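How to catch up on a soap you quit years ago

Posted Tuesday, by the Celtwood TV desk
Last updated: October

So you dropped Pundovach somewhere around the second wedding and now everyone at work is talking about it again. Up to 200 episodes behind, maybe. Don't panic. You are not watching all of them.

Quick version of how I do it. Takes a weekend, two if you have kids.

1. Find your drop-off point

Last thing you remember clearly. A funeral, a fire, somebody coming back from the dead. Type that plus the show name into the episode list and write down the season. Close enough is fine.

2. Read recaps first, watch second

Start with the season summaries, not the episode ones. You want who's married, who's in prison, who owns the bar now. Skip anything about a character you never liked. If they matter, they'll come up again.

Careful with fan wikis – the top box on a character page gives away the death date. Scroll past fast.

3. Draw the family tree

Paper, pencil. Pundovach has two big families and they keep marrying each other. Put the Triantafyllou clan on the left and everybody else on the right. Lines for marriages, dotted lines for affairs. Leave room. Recast parts get a star, otherwise you'll spend half an episode wondering who the tall guy is.

4. Pick 18 episodes

My number, works every time. Eight from the years you missed, all of them big ones: weddings, trials, the season enders. The rest from the last couple months, in order, no skipping. The big ones give you the history and the recent ones get you back into the rythm of it.

If an episode has a 2-parter tag, that counts as one. I make the rules.
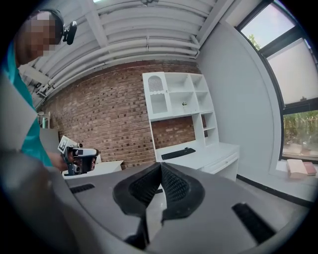
Teal short sleeves and a black headband.

5. Watch the old ones at a faster speed

Most players have it in the settings menu. One and a half is good for talky scenes. Go back to normal for the courtroom stuff, you'll miss names. Captions on.

Have your tree next to you and fix it as you go. It will be wrong in places, mine had a set of twins down as cousins for a whole season.

6. Mute the right words

Before you start, not after. Show title, main actors, "Pristerero" (the town, it's in every headline). Do it on every app you use. Cast members post their lunches and get-togethers, which is nice and all, but the comments are nothing but spoilers.

Unmute when your done.

7. Set a time for new ones

Same night they air if you can, or next day at lunch. Two unwatched is okay. Eight is how you fell off last time.

If you get stuck

– Two people with the same first name: check who their mother is.
– Character vanished with no exit: probably "went upstairs" or moved to the coast. Let it go.
– Still lost after the 18: ask in the comments of a recap page. Say where you stopped and ask for no spoilers past this month. People are pretty good about it.

Next up, same thing for the spinoff. It's shorter, thank god.

Celtwood TV Guides | Contact the desk | Copyright Celtwood, all rights reserved | Back to top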